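The listening tour comes to Undevport

Our council president, Natalina Rizzi, spent a day in Undevport last week, and if you get the city newsletter you already know it was a great success. It says so in the headline. It also says she "heard directly from residents," and since I live here and walked along behind the group for most of the afternoon, I'd like to write down what I heard.

The visit was part of the Talk of the Block program, in which council members take turns spending a day in a district that isn't theirs. Rizzi brought three colleagues, among them Ognjen Babić, who chairs transportation and has voted against our bus line twice. The program started last August. Ours was stop number 8. I went through the notes from the seven earlier stops before I sat down to write.

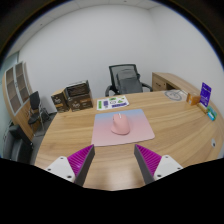

Mouse and pad, desk.

You can find those notes on the city site if you're patient. Each stop gets a page with a paragraph of thanks and a list called "What We Heard." There are 44 items across the seven lists. I looked for any that had turned into a motion, a budget line or even a question at a council meeting, and I found one, a crosswalk on Hemel Street that had been approved before the program existed. If somebody at city hall has a better list, send it to me and I'll post it.

So I wasn't in a generous mood when the group pulled up at the library. They got a tour of the children's room, then coffee, then a talk from Rizwan Begum of the merchants' association about parking. He was good. He had the numbers for the blocks around the old rail depot and he wanted to know why the meters run until nine when most of the shops close at six. Rizzi told him it was "exactly the kind of thing we need to hear." Babić wrote something down. Nobody answered the question about the meters.

Then we all walked over to the depot, which is where I had hoped things would get interesting. 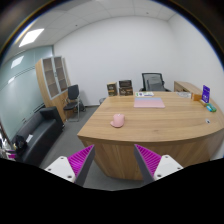 The depot, again

For anyone new here: the city wants to sell the depot to a company called Plendance, which would put up 263 apartments and keep the front wall of the old building. I'm not against apartments. My own kids can't afford to rent in this district, and I'm tired of hearing from people who bought in 1988 that we're full. What bothers me is that the sale terms haven't been made public and the vote is supposed to happen this spring.

Moushumi Kanagaratnam asked about exactly that, standing on the loading dock with a printout of the agenda. Would the council release the terms before the vote? Rizzi said she was "committed to an open process." Kanagaratnam asked if that was a yes. Rizzi said the legal department was involved and she didn't want to get ahead of them, and then an aide pointed out that they were running late for the senior center.

The newsletter covers this as "a lively exchange about the future of a beloved landmark."
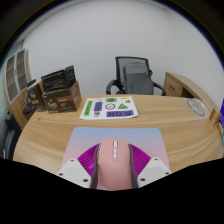 What the bus riders got

The senior center was the last stop. I counted 18 people, not including staff and the visitors, and every question but one was about the 12 bus, which now stops running before the evening clinic lets out. Babić explained ridership thresholds. It was a clear explanation, I'll give him that, and I understand the policy better than I did. Chathurika Mridha, who takes that bus home from dialysis, told him the ridership was low because the bus doesn't come. He said he would take that back.

I asked his office where "back" was. I sent an email the next morning and again three days later, and got a form reply with a link to the transit survey. The survey closed in the fall. 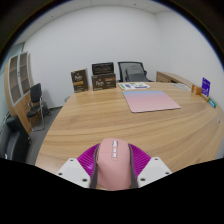 I know what the answer to all this will be, because I got it from a neighbor while I was still putting my coat on. At least they came. The last council president never set foot past the overpass. True enough, and I'll admit Rizzi stayed for the whole afternoon and didn't look at her phone while people were talking to her. She remembered Mridha's name at the end. Maybe that counts for something with the people in that room, and I shouldn't speak for them.

But she is also widely expected to run for mayor, and the order of these visits follows the close precincts pretty neatly. We were decided by a few dozen votes last time. The Talukder neighborhood, which has worse streets than we do and votes the same way every time, isn't on the schedule at all. I asked an aide about that and was told the schedule is "evolving."

The depot item is supposed to be on the next committee agenda. I'll check whether the terms are attached when the packet is posted, and I'll put up a link either way. If you were at the library and remember the parking discussion differently, the comments are open.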